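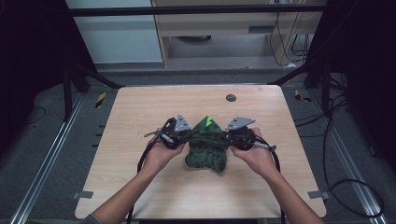 Figure 16. Crumpled cloth on the tabletop, pale wood, with a grommet hole near one corner.

Print | E-mail

4.2 Cloth at rest

Folding manuals begin with a flat cloth, an item seldom met in Arnedthorpe homes. Of the 1,351 cloths logged in the Pluvimico survey, about 30 lay flat. The rest were heaps – peaked, like the dark green one in Figure 16, or slumped. We score a heap by its height and leave its dignity to later work.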